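The Return of the Shared Board

Offices, clinics and schools have spent many years moving their daily notices onto screens. A growing number of them are now putting a board back on the floor, where staff can stand before it together and write.

The trend is visible in Brarncombe, where the district library, the adult learning center and a housing office have each returned to a written board for part of the working day. 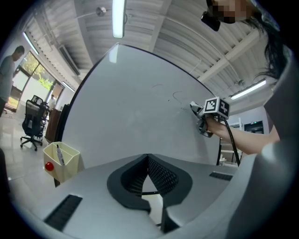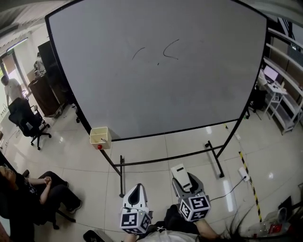 A whiteboard with a few marker strokes on it.

The adult learning center was the first of the three to make the change. Its staff had relied on a shared online calendar for room changes, absences and visitor times. The calendar was accurate, but many part-time instructors did not open it before class. In March the center began writing the day's changes by hand near the staff entrance. Instructors now read them on the way in, and the calendar remains the official record.

The housing office had a different concern. Its repair requests are handled through Ferimari, a software service that assigns each request a number and a due date. The office manages 402 homes, and supervisors reported that urgent work was easily lost in a long list. Each morning the team now copies the most pressing requests onto a board and agrees on who will take them. The meeting lasts up to 15 minutes and is held standing.

Practices of this kind succeed or fail on small matters. Baloyi, a design firm that advises public offices on the use of space, recommends that one person on each shift be responsible for the board. Old notes should be removed at a fixed time of day. Handwriting should be large enough to read from the doorway, and abbreviations should be kept to those that a new employee would understand.

Privacy also requires attention. A board is open to everyone who passes it – visitors, contractors and cleaning staff among them. The housing office lists repair numbers only and leaves out the names of tenants. The library keeps its board in a workroom that is closed to the public.

There are limits to what a board can do. It cannot be searched, and it is of no use to an employee working from home. At Barkberg, a neighboring district, two departments tried the same approach and kept it in only one of them. The other had staff at three separate sites, and a single board could not serve them all. That department has gone back to a morning e-mail, sent before 8 a.m. and limited to two short paragraphs.

The Brarncombe library will review its own arrangement after the summer reading program, when the workroom is due to be repainted and the furniture moved.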